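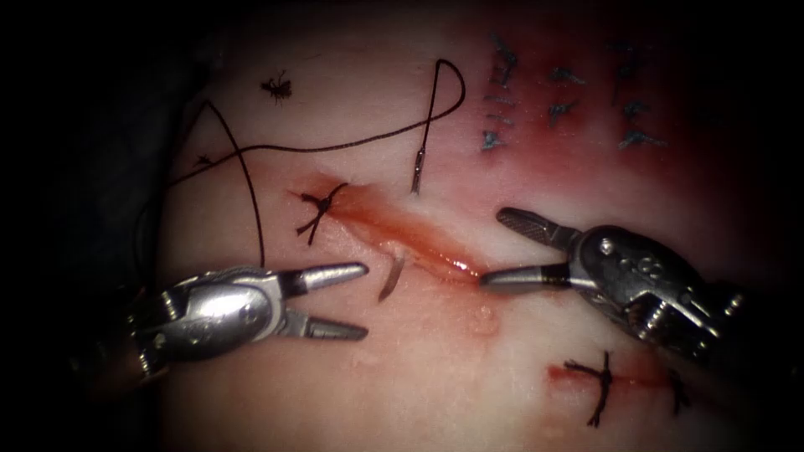 Month two of suture practice and I'm finally keeping notes. Kirstin Yule asked what I'd change, so a few posts.

I trim tails shorter now. Long ones get caught in the next throw, and I lost most of a July evening to that.
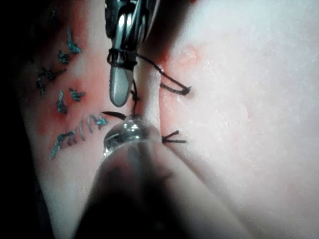

Wraps are my weak spot. Renu Lodhi wants them snug before you go for the tail, and mine used to slide off the tip. Several turns packed tight around the narrow part of the jaw, like these, is what I aim for — spread out, they snag on me. Still slow at it.

Pads are Plalberg, 19 dollars each. I get 15 closures out of one before the edges tear. Kittipong Kongkaew gets more, but he takes smaller bites.
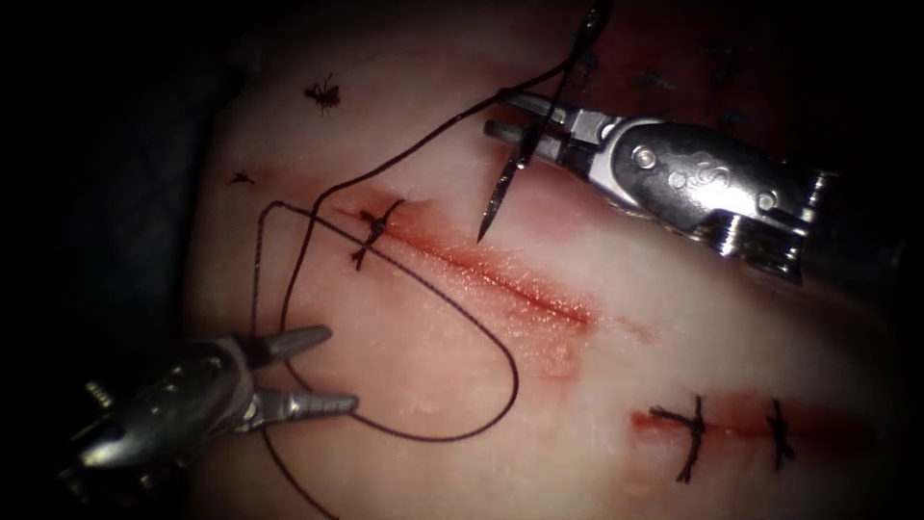
Needle grip took me longest to fix. I was holding mid-curve and running out of needle on the far side. Near the back end is better for me, same as the grip on this one, with the tip just over the cut. I also leave a big loose loop of thread on the pad until the needle is through.

Next up is running stitches. Ailbhe Moynihan says do 700 before judging them — we'll see.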